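Planning and Budgeting for a Kitchen Manipulation Station

Prepared by Faustino Ledesma, Equipment Planning Office, Pritchard Institute
Last revised 31 August 2023

Purpose

This guide sets out the steps a department follows when it plans the purchase of a robot arm, gripper and supporting equipment for work at a household counter. It applies to new stations and to the replacement of major parts in an existing one. Departments that wish to borrow equipment from the Skandness building should use the loan procedure instead.

Step 1. Describe the work before choosing the equipment

Write one page on the tasks the station is expected to perform during its first year. State what will be handled, on which surfaces, and in how much space. A request that names an arm model but does not name a task will be returned to the department.

Attach photographs of the counter where the work will be done. Reviewers use them to judge reach, clearance and the mix of surfaces. A working counter should be photographed with its usual contents in place, including appliances and containers.
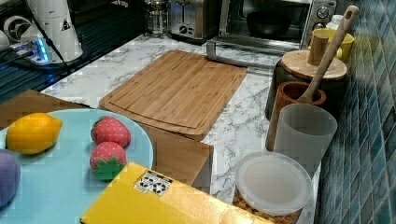
Figure 1. Kitchen counter with toy produce, a bamboo cutting board and appliances along the back.

Note any item that reduces the free area. Appliances with doors and handles need clearance at the front, and tall containers limit the paths an arm can take from the side. Record the height of the tallest item and the depth of the counter on the site sheet.

Step 2. Separate the fixed costs from the recurring costs

The fixed costs are the arm, the gripper, the mounting, the cameras, the control computer and the safety equipment. The recurring costs are gripper fingers, cables, props, service visits and staff time. Enter them on separate sheets. Departments often prepare a careful figure for the first group and leave the second to be settled later — this is the most common cause of a mid-year request for more funds.

Props deserve their own line. Toy food, boards, boxes and plates are inexpensive one at a time, but they are handled many times and must be replaced with matching items. A prop allowance of 1000 dollars for the first year is the standard entry and needs no further justification. A higher figure should be supported by a list.

Step 3. Plan for cameras and surfaces together

A wrist camera should be priced with its bracket, cable and one spare. Ask the supplier for sample footage recorded while the arm is moving, over a surface similar to the one at your site. Stone patterns, polished metal and dark glass all affect what the camera records, and a unit that performs well over a plain bench may need different exposure settings at a kitchen counter.
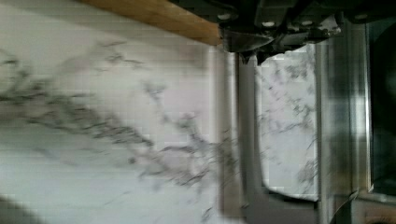

Should a spare wrist camera be bought with the first order?
A spare should be included in the first order whenever the station is expected to run every working day. The cost is small beside the cost of a stopped station, and a later order may bring a different revision that needs a new bracket.

Step 4. Obtain quotations

Request quotations from at least 2 suppliers. Kundano and Prinon are both registered with the institute and will quote on the standard form. Other suppliers may be used, but registration must be complete before an order is placed, so the forms should be sent early.

Each quotation must show the following:

Price of the arm and the gripper as separate items
Delivery period in weeks
Length of warranty, in months, and what it excludes
Price of replacement fingers
Cost of one service visit, with travel

A warranty of 12 months is the minimum accepted. Check whether the gripper is covered on the same terms as the arm. Fingers are usually treated as wear parts and left out.

Step 5. Check the gripper against the work

Compare the opening and finger shape with the items named in Step 1. Flat items, such as boards and lids, call for a different approach from rounded ones, and the housing needs room above the surface as well as at the sides. Where possible, arrange a trial at the actual counter before signing.

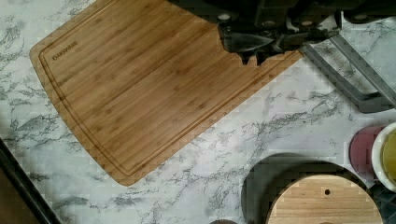
How should a department budget for gripper fingers?
Budget for one full set with the gripper and one replacement set for each half year of regular use. If the fingers are to be made in the institute workshop, enter the material and the workshop hours in place of the purchase price.

Step 6. Submit the request

Send the completed sheets, the photographs and the quotations to the Equipment Planning Office. Requests for the coming year are reviewed in September. The planning form has 68 fields, and almost all of them can be filled in from the site sheet and the quotations. Fields that do not apply should be marked as such and not left blank.

The office replies in writing. Where a request is approved in part — for example, the arm without the second camera — the department may revise the remaining items and resubmit them on the same form under the original request number.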